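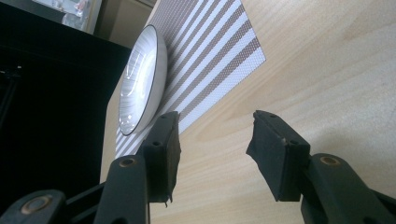
Que los manteles individuales ya se contarían después de las fiestas, contestaron desde el almacén, y que de todas formas siempre salían más o menos los mismos. La respuesta se recoge en muchos establecimientos cuando se pregunta por el inventario de lencería, y sirve para entrar en la materia de este capítulo. El responsable de una sala suele saber cuántas botellas de vino le quedan. Es menos frecuente que sepa cuántas servilletas tiene, cuántas están en la lavandería y cuántas ha dado de baja desde el último recuento.

Capítulo 6. La lencería de comedor: dotación, circulación y recuento

Lunes, 20 de enero de 2020
Texto: Área de Hostelería, Ediciones Kilell
Tiempo de lectura: 9 minutos

6.1. Qué se entiende por lencería de comedor

Se llama lencería de comedor al conjunto de piezas textiles que se emplean en el montaje de las mesas y en el servicio. Comprende los manteles, los cubremanteles, los muletones, los manteles individuales, los caminos de mesa, las servilletas, los litos y los paños de repaso. En algunos establecimientos se incluyen también las fundas de silla y los faldones de bufé, aunque otros los inventarían con el mobiliario. Cualquiera de las dos soluciones es válida siempre que se mantenga de un ejercicio a otro.

El muletón es la pieza que se coloca directamente sobre el tablero. Protege la superficie, amortigua el ruido de la vajilla y evita que el mantel se deslice. El cubremantel, o tapete, se pone encima del mantel y permite cambiar solo la parte visible entre un servicio y otro. El lito es el paño que lleva el camarero en el antebrazo para manipular platos calientes. No debe usarse para limpiar la mesa ni para repasar copas.

El mantel individual ocupa un lugar intermedio. Nació para desayunos y comidas ligeras, y hoy se encuentra en toda clase de comedores, en versiones tejidas, de papel o de material sintético. Los tejidos se tratan a efectos de inventario como cualquier otra pieza textil. Los de papel son consumibles y se contabilizan con las servilletas desechables. Los sintéticos plantean dudas, porque se limpian en el propio local y no pasan por la lavandería – conviene llevarlos en una hoja aparte para que no alteren el cálculo de la rotación.

6.2. La dotación

La dotación es la cantidad de piezas de cada clase que el establecimiento necesita para trabajar con normalidad. Se expresa en juegos o paradas. Una parada es el número de piezas necesario para montar una vez todas las mesas. Si un comedor tiene veinte mesas y lleva un mantel por mesa, la parada de manteles es de veinte.

El número de paradas depende sobre todo del circuito de lavado. En un comedor que envía la ropa fuera, se considera correcto disponer de una parada puesta, otra en la lavandería, otra limpia en el armario y una cuarta en reposo. Esta última se omite con frecuencia por motivos económicos. Las fibras de algodón y de lino, sin embargo, se recuperan mejor si permanecen dobladas un día completo antes de volver a usarse, y las piezas que rotan sin descanso duran menos.

Para las servilletas el cálculo cambia. Se usa una por comensal y servicio, y una parte se pierde o se destina a otros fines. La dotación se fija multiplicando el número de plazas por los servicios que median entre dos recogidas de lavandería, y sumando un margen de seguridad. Un comedor de cincuenta plazas con dos servicios diarios y recogida cada dos días gasta hasta doscientas servilletas entre una recogida y la siguiente. Con otras doscientas en el lavado y cien de reserva, la dotación queda en quinientas.

Al redactar la lista de dotación se anotan, para cada artículo, la denominación, la medida, la composición, el color y el número de paradas. La medida se toma en la pieza ya lavada, ya que los tejidos naturales encogen en los primeros lavados y la cifra de la etiqueta deja de ser exacta.

6.3. La circulación de las piezas

Una pieza de lencería pasa por cinco situaciones: limpia en almacén, montada en sala, sucia en espera, en lavandería y en revisión. El inventario solo cuadra si se sabe en cuál de ellas se encuentra cada una en el momento del recuento.

La entrega de ropa sucia se hace contando las piezas por clases, delante de quien las recoge, y anotando el resultado en un albarán con copia. La recepción de la ropa limpia sigue el mismo procedimiento. Entre ambos documentos puede haber diferencias, por piezas retenidas para un segundo lavado o por errores de clasificación. La lavandería Ionescu, que se tomará como referencia en los ejercicios de este capítulo, devuelve con cada partida una nota en la que figuran las piezas pendientes. Esa nota se archiva junto al albarán hasta que las piezas aparecen o se reconoce la pérdida.

La revisión se realiza al recibir la ropa limpia. Se separan las piezas con manchas persistentes, las deshilachadas, las quemadas y las que han perdido el color respecto al resto del juego. Algunas se recuperan con un zurcido o un nuevo lavado. Otras se dan de baja, y pueden destinarse a paños de limpieza si antes se cortan o se marcan. Un mantel dado de baja que vuelve entero al armario acaba, tarde o temprano, contado otra vez como bueno.

El almacén se ordena por clases y medidas, con el lomo del doblez hacia fuera. La ropa recién llegada se coloca debajo o al fondo, de modo que se tome siempre la que lleva más tiempo guardada. Los armarios deben estar secos y ventilados, y alejados de la cocina y de los productos de limpieza.

6.4. El recuento

Se recomienda un recuento completo al cierre del ejercicio y dos o tres parciales durante el año. El de cierre suele hacerse en diciembre, que es el mes con más servicios en muchos comedores, y por eso conviene reservarle una mañana sin reservas de grupo – o adelantarlo unos días y anotar los movimientos posteriores.

Tomaremos el caso del restaurante Petari, que cuenta con comedor principal, terraza cubierta y un salón para banquetes. Al comienzo del ejercicio su inventario de lencería sumaba 2468 piezas. A lo largo del año compró 1478, en su mayor parte servilletas y manteles individuales para la terraza. Si no se hubiera producido ninguna salida, el recuento final tendría que haber dado 3946 piezas. Dio 3483.

La diferencia es de 463 piezas. En el registro de bajas constaban 179, todas con fecha y motivo. Quedaban por tanto 284 piezas sin justificar, que equivalen al 7,2 % de las existencias teóricas.

El cálculo se presenta así:

Existencias iniciales: 2468
Más compras: 1478
Existencias teóricas antes de bajas: 3946
Menos bajas registradas: 179
Existencias teóricas finales: 3767
Recuento físico: 3483
Diferencia sin justificar: 284

Antes de dar por perdida la diferencia hay que comprobar los albaranes pendientes. En el caso de Petari, la última partida enviada a la lavandería se había contado como recibida, y las piezas que faltaban por entregar no se habían restado. Hay que comprobar también si existe ropa fuera de su sitio habitual. Los lugares donde más aparece son el vestuario, la cocina, el cuarto de limpieza y los cajones de los aparadores de sala.

6.5. El registro

El registro puede llevarse en papel, en una hoja de cálculo o en un programa de gestión. En los ejercicios se utilizará el módulo de almacén de Pasivport, aunque las fichas del anexo permiten hacerlos a mano. Sea cual sea el soporte, la ficha de cada artículo recogerá las entradas, las salidas, las bajas con su motivo y el saldo.

Las bajas se anotan el mismo día. Cuando se dejan para final de mes, los motivos se rellenan de memoria y casi todos terminan siendo «desgaste». Un registro con un solo motivo no sirve para decidir si hay que cambiar de proveedor, de detergente o de forma de trabajar. Los motivos que se usarán en este manual son desgaste, mancha, quemadura, rotura, pérdida en lavandería y pérdida en sala.

La valoración económica se hará al precio de la última compra, salvo que el establecimiento siga otro criterio en su contabilidad. Sobre este punto se vuelve en el capítulo 9.

Actividades de inicio

1. Elabora la lista de dotación de un comedor de treinta plazas con un servicio diario y recogida de lavandería cada tres días.
2. Redacta un modelo de albarán de entrega de ropa sucia con copia para el establecimiento.
3. Con los datos del restaurante Petari, calcula cuál sería la diferencia sin justificar si se localizaran sesenta servilletas en el salón de banquetes.

Comentarios (4)

Anónimo
En mi centro damos el lito y el paño de repaso como la misma pieza. Veo que aquí van separados, lo comentaré en clase.

Anónimo
La actividad 3 me da 224, entiendo que es así. ¿El solucionario está en el libro o hay que pedirlo?

Anónimo
En la 1 falta decir si son mesas de dos o de cuatro. Para las servilletas da igual pero para los manteles no.

Anónimo
Trabajo en un hotel y la cuarta parada no la he visto en la vida. Lo de marcar los manteles dados de baja sí lo hacemos, con un corte en una esquina.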